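Fernsteuerung in der Simulation: Demonstrationen aufzeichnen

Die Anleitung gilt für Bedienplätze der Lernumgebung Levchenko. Vor Beginn ist die Kalibrierung der Datenhandschuhe zu prüfen und die Szene auf den Ausgangszustand zurückzusetzen.

Führen Sie die Hand langsam an den Block heran und schließen Sie die Finger erst, wenn der Arm zur Ruhe gekommen ist. Heben Sie den Block senkrecht an – ruckartige Bewegungen sind zu vermeiden.
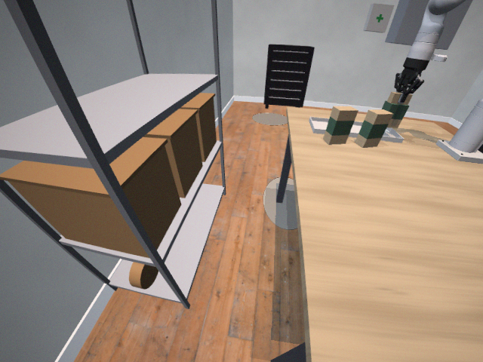
Die Aufzeichnung endet mit dem Öffnen der Hand. Fehlgriffe werden als solche gekennzeichnet und nicht gelöscht. Für einen vollständigen Datensatz sind 146 gültige Demonstrationen erforderlich, davon 21 mit veränderter Startposition.

Rückfragen zur Freigabe richten Sie bitte an Orest Kovalchuk, Standort Breslow.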